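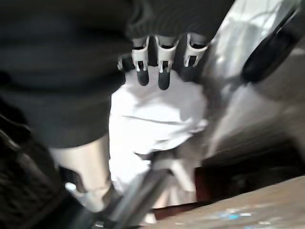 One student asked after the last session whether a jury may convict of murder when no body has been found, and whether a confession is needed to fill the gap. The answers are yes and no, in that order, and most of this handout deals with how the prosecution gets there.

## Session 3: Proving a death without a body

**Reading:** the Tollen and Jernar case notes in the course pack. Leave Sitompul until you have done both.

### What has to be shown

The prosecution must still prove every part of the offence. Where there is no body, the first part takes up most of the trial:

- the missing person is dead
- the death was caused by an unlawful act
- the accused did that act with the necessary intent

Courts used to be very wary of the first point. The old worry was that the supposed victim might walk back into the village after the hanging, and there are early cases where that happened. The modern position is that death can be proved by circumstantial evidence like any other fact, provided the jury is sure of it.

### Signs of life

Police will normally look for any trace of the person after the last confirmed sighting. Typical checks are bank accounts, phone use, benefits, medical records, passport use and contact with close family. A single check proves little. People do leave home and cut off their relatives. What counts is the whole set, read against the person's habits before they went.

In the Tollen notes, look at how the prosecution uses the unused bank card and the uncollected prescription. Then look at what the defence says about the cash withdrawal made 2 days earlier. Does it help them as much as they claim?

### Conduct of the accused

Lies told to the police may support a case but do not prove it alone. A person may lie out of shame, panic or to hide an affair. In Jernar the accused gave 3 accounts of the same evening, and the judge had to direct the jury on how to treat them. Read that direction closely. It comes up in the essay.

### Delay

Sitompul was tried many years after the disappearance. One witness was 80 by then and gave evidence by video link. Note the points made about memory and lost records.

### For the seminar

Prepare 2 pages on the Prititz problem, arguing for the defence. Essay titles will be given out at the end of the seminar.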